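Clear Bags, One Cleared Tabletop, and the Great Unpack

I have been a total convert to clear plastic bags ever since I sorted out our place in March, and I want to tell you why, with all the little things I picked up along the way. Most of it costs nothing. Some of it is just about where you put stuff down when you come in the door (which was my big weakness!).

My old way was to drop every shopping bag on the nearest flat thing and deal with it later. Later could be bedtime. Then I'd find a tomato under a sweater. Now everything gets unpacked on one tabletop, all of it, before anyone sits down, and it takes me less time than the kettle.

Start with the surface. Give it a wipe with a damp cloth and then a dry one, and do it before the bags land. I love a marbled top for this because a light, mottled pattern is so forgiving between wipes, but do bend down and look across it toward the window now and then. Crumbs hide in a pattern like that, and so do those little dried rings of juice.
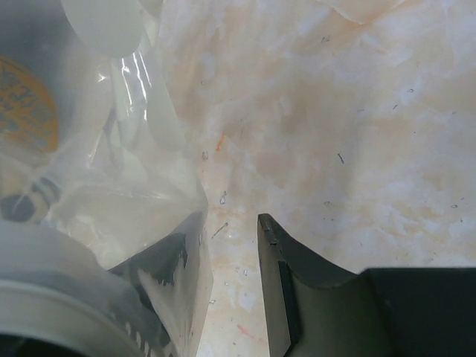
Crinkly clear bag on the marbled top.

Thin bags like that are wonderful for seeing what you've got, but they cling. If yours won't open, rub the top edge between two slightly damp fingertips and it will part right away. Don't pick at it with a nail or a knife point. A tiny nick runs down the side the moment there's any weight in it, and then you've got fruit rolling across the floor. Shake the bag once to get air in, stand it up, fold the rim outward a little if it's floppy, and go.

Now the packing itself. Heavy and hard at the bottom, soft and round at the top or tucked to the side. I know you know this! But do you do it at the store, with a line behind you? I didn't. I now load the cart in the order I want to pack, and that one change has saved me so many squashed tomatoes.

Fruit for the table can go in one bag for the trip home, all mixed up, no problem. Once you're home, split it. Mangoes that still feel firm want to sit out at room temperature until they give a bit when you press near the stem. Don't go by color alone, some kinds stay green even when they're ready. Tomatoes sit out too, stem side down, away from the sun. If you want a mango to hurry up, close it in a paper bag with a banana and check it every day. If you want it to slow down, wait until it's ripe and then move it to the fridge, where I find mine are good for 4 or 5 days. 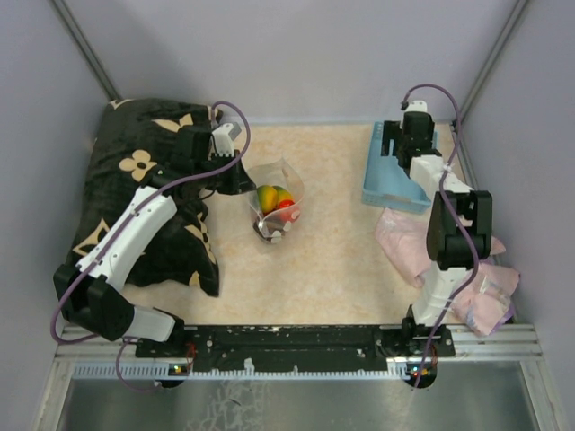 Stamumach Home Skills Club – Kitchen and Tidying Group

A pillow and a basket can share the tabletop with the fruit while you sort, as long as the fruit stays in its bag. I used to be strict about that and I've relaxed. What matters is that each thing has its own patch. Soft things to one side, groceries in the middle, and the basket on the other side.

About that basket: a light plastic one is my favorite tool in the house. It weighs nothing, it rinses out in the tub, and you can carry it from room to room, dropping things off as you go. One lap, no doubling back. Jaxon Hawthorne from our group uses 2 of them, one for upstairs and one for down, and I've been thinking of copying him.

Dark plush pillows deserve a tip of their own. They show every bit of lint, and a pale flower pattern on a dark background looks dull fast once dust gets into it. Go over it with a barely damp rubber glove, always in the same direction, and the fluff comes up in rolls (so satisfying). Check the care tag before you wash a plush cover, turn it inside out if it can go in the machine, and let it dry flat. Brush the pile up with your hand while it's still a little damp.

Save your bags! Turn them inside out, shake them over the sink, let them dry completely and fold them in thirds. I had 54 in a drawer when I started and I'd been letting them ball up. Folded flat, almost all of them fit in a shoebox. Any bag that held raw meat goes in the trash, and the ones with a split seam are fine for lining a small bin.

Keep the box where small kids and pets can't get at it. Mine's on the top shelf of the pantry, next to the rubber gloves, and I top it up after every shop.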